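Thread: what we changed in our simulated household benchmark, and what it did to the results. March 2026.

**1/** We train a two-armed robot in simulation to open things: doors, drawers, cabinets. The policy works from camera images and joint angles. For the past few months we've been using Claneden, our in-house scene generator, to build the rooms.

**2/** The old setup had one problem we kept running into. Every training room had the same handle type on every door. The policy scored well and then fell apart as soon as we swapped the hardware. It had learned where the handle usually was and didn't look much at the handle itself.

**3/** So we split the scene into two parts that get sampled separately: the panel (door or cabinet front, wood, molding) and the hardware (lever, knob, plate, pull). Any hardware can land on any panel. Some combinations look odd. We left them in.

**4/** Doors first. The head camera view is from a room with a carved brown door, a small silver handle, and the left gripper reaching up at it. Views this tilted are common in our data and we don't level them before training.

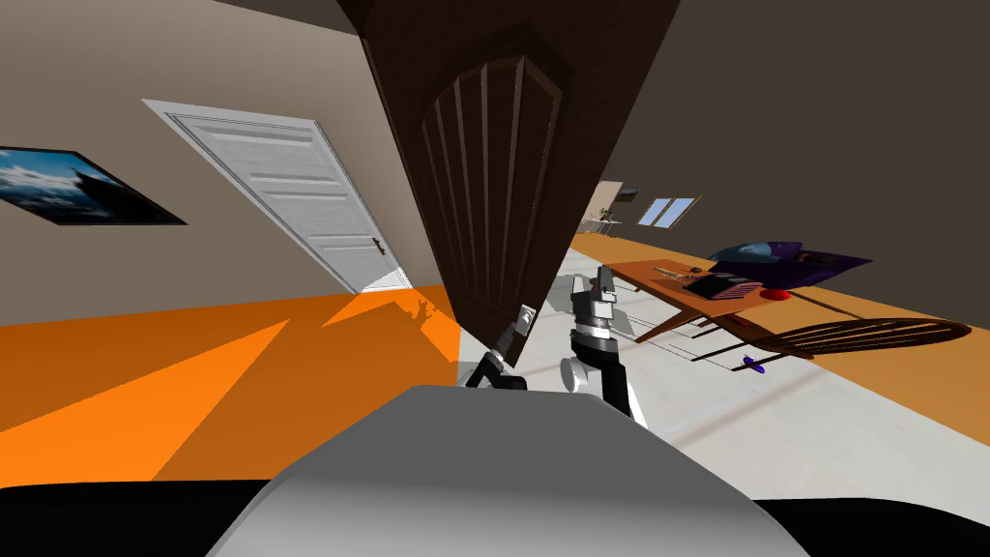 ## Training

**5/** We ran 2 versions of the policy, same network, same number of steps. One saw the old rooms. The other saw 1000 rooms from the split generator. Demonstrations came from a motion planner that has full access to the simulator state, so no teleoperation this time.

**6/** The planner isn't perfect. It likes approach angles a person would never pick, and it sometimes parks the free arm in a strange place. We filtered out collisions and kept everything else.

**7/** Testing used 500 rooms that neither policy had seen, with hardware held out as well. We named the test set Grirnberg so people on the team would stop calling it "the hard one."

**8/** Result: the split-trained policy finished 31 points higher on success rate. Most of the gain is on cabinets. Doors improved too, but less than I expected.

**9/** Cabinets are where the close-range view matters. With a round gray knob on a long light gray plate, the old policy would often go for the middle of the plate, probably because long flat things looked like bar pulls to it. 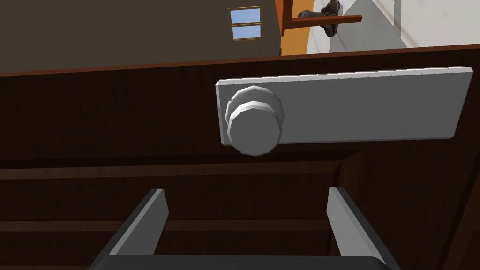
The new one lines up on the knob far more often. It still fails on the turn in plenty of cases, especially when the fingers close off-center and slip on the edge.

**10/** We also tried training on close-range views only. Worse. The policy lost track of which panel it was supposed to open and would grab whatever came into view first. Keeping both the wide and the close camera fixed most of that.

**11/** Things I'd be careful about. This is all simulation. Contact on small knobs is the part of the simulator I trust least, and a better success rate there may shrink on hardware. We haven't run the real robot yet — the plan is August.

**12/** A reader asked last time about the Mirnby baseline. We reran it on Grirnberg with its default settings. It lands between our two policies, closer to the old one. I don't read much into that, as it was tuned for drawers.

**13/** The Kröger controller is unchanged from our previous thread, same gains and same joint limits. If you're comparing numbers with the earlier ones, note that the time limit per attempt is now longer, for both policies.

**14/** Next up is hinge side. Right now left-hinged doors outnumber right-hinged ones in the generator by a wide margin, which was a sampling bug. Fix is in, retraining starts once the current jobs clear the queue.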